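Home Contents Chapters Glossary Index Search

Chapter 2
Showing a Task: Leading by Hand and Driving from a Distance

Reading time: 9 minutes

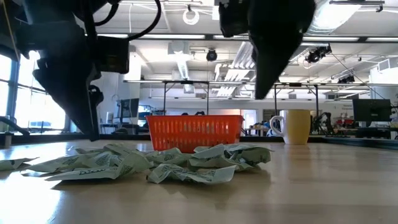
How can a person teach a robot a task without writing a program for it?
The person performs the task through the robot, and the robot stores the movements together with what its sensors report. From many such performances a learning method can later compute movements of its own.

Each performance is called a demonstration. In Chapter 1 we spoke of the robot as a machine which follows given positions. In the present chapter the positions are not given in advance. They come from a human being who knows the task, and the quality of everything that follows depends on how this knowledge is passed to the arm.

2.1 Two ways of giving a demonstration

In the first way, the teacher holds the arm and leads it. The motors are set to carry only the weight of the arm, so that it can be moved with small effort. The teacher feels directly when the fingers meet the table or when an object resists. On the other hand, the hands of the teacher enter the camera view, and it is difficult to lead two arms at the same time.

In the second way, the teacher stays apart from the arm and drives it by remote control. The control device may be a joystick, a handheld tracker or a smaller arm of similar shape - this last one is often named the leader, and the arm that copies it the follower. The camera view remains free of the teacher's hands. The price is that most simple devices give no feeling of contact back, and a beginner will often press too hard.

Consider a table with crumpled printed paper, an orange basket and a yellow mug, and two black grippers above it. A rigid mug has one shape, and a grasp that was good once will probably be good again. Crumpled paper has a new shape in every trial. The teacher must choose a fold that the narrow fingertips can reach, and this choice is exactly what we wish to record.

2.2 What the teacher should keep constant

Hervé Leclerc and Wing-yan Ko collected 3906 demonstrations for the Tremis project at Litley. In September they removed 328 of them. The usual fault was hesitation: the teacher stopped above the object, thought for a while and then continued. A method which learns from such a recording may learn to stop as well.

Before recording, therefore, the teacher should practice until the movement has no long pauses. The order of the steps should also be decided. If one teacher takes the paper first and another begins with the mug, both are correct, but the learner receives two different answers to the same situation - we return to this difficulty in section 2.4.

The starting positions of the objects, on the contrary, should be varied on purpose.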